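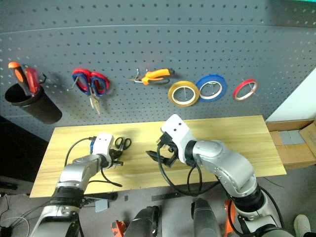
Screwdrivers, scissors and pliers on a pegboard wall.

Why voters say one thing about taxes and another about roads

Gareth Lightfoot has run the Skokbridge county survey for 11 years. The latest round went out in August, and the results have been argued over at public meetings in Ostance and Clegg ever since. A clear majority of people who answered said county taxes are too high. A clear majority also said the county should spend more on roads, more on the ambulance service and more on the library branch in Floveck.

Lightfoot has heard the word "incoherent" a lot this fall. He doesn't like it much.

"If you ask somebody whether they pay too much, they think about their own bill," he said. "If you ask whether the road should be fixed, they think about the road. Those are two different questions and they got two honest answers."

The survey reached 400 registered voters by phone and mail. Lightfoot used to do the whole thing by phone, but fewer people pick up every year, and he added the mail form six years ago. He said the two groups do not answer the same way. People who fill out the form at home are more likely to choose the middle option, and they skip more questions. Phone respondents tend to pick a side.

"On the phone there's a person waiting," he said. "You feel like you should have an opinion, so you come up with one. I don't think those answers are fake. But I wouldn't bet on them being the same next month."

To check that, he called back 135 of the original respondents in September and put the tax and spending questions to them again. Most gave the same answer on taxes. On the library question, a good number had moved, and they had moved in both directions, so that the total hardly changed.

"You'd look at the top line and say opinion is stable," he said. "It's the same number, but it isn't the same people. A lot of them had never been asked about a library before I called."

I asked him whether that makes the library result useless to the county board, which has been quoting it. He took a while to answer.

"It's not useless. It tells you there's no big group out there against the branch. If there were, I would have found them. What it doesn't tell you is that people would vote for a levy to pay for it. I never asked that."

He had wanted to. An early draft of the questionnaire had an item that named a dollar amount and asked whether the respondent would pay it. It was dropped to keep the call short, and Lightfoot said he regrets that. He plans to put it back in next year and take out a question on the county website, which he said gets the same answer every time.

Age is the other thing people bring up with him. Voters under 30 in the survey were the most likely to say government should do more, and also the most likely to say they did not trust it to spend money well. The Clegg paper ran that under a headline saying young people were confused. Lightfoot pointed out that there were not many of them in the sample to begin with.

"I put a note in the report saying to be careful with that group," he said. "Notes in reports don't get read. I've been doing this long enough to know that, and I should have moved it up to the first page."

He also said older voters give answers that clash just as often, only on other subjects. In this round, retirees in Ostance were strongly in favor of letting landowners build what they want and strongly against apartments on the old fairground. Very few people have called that group confused, at least to him.

"Everybody has a general idea and then a list of exceptions," he said. "You and I do too. A survey asks for the general idea first and the exceptions later, and then prints them side by side."

Does the order matter that much? He thinks so. In half of this year's calls the spending questions came before the tax question. In that half, fewer people said taxes were too high. The difference was modest, and he does not want to make too much of it with a sample this size. Both versions are printed in the back of the report.

The county board takes up the budget in November, and Lightfoot has been asked to speak. He said he will bring the full tables and stay for questions, but he won't tell board members what voters want.

"They can ask me what people said," he said. "What to do about it is their job. They ran for it."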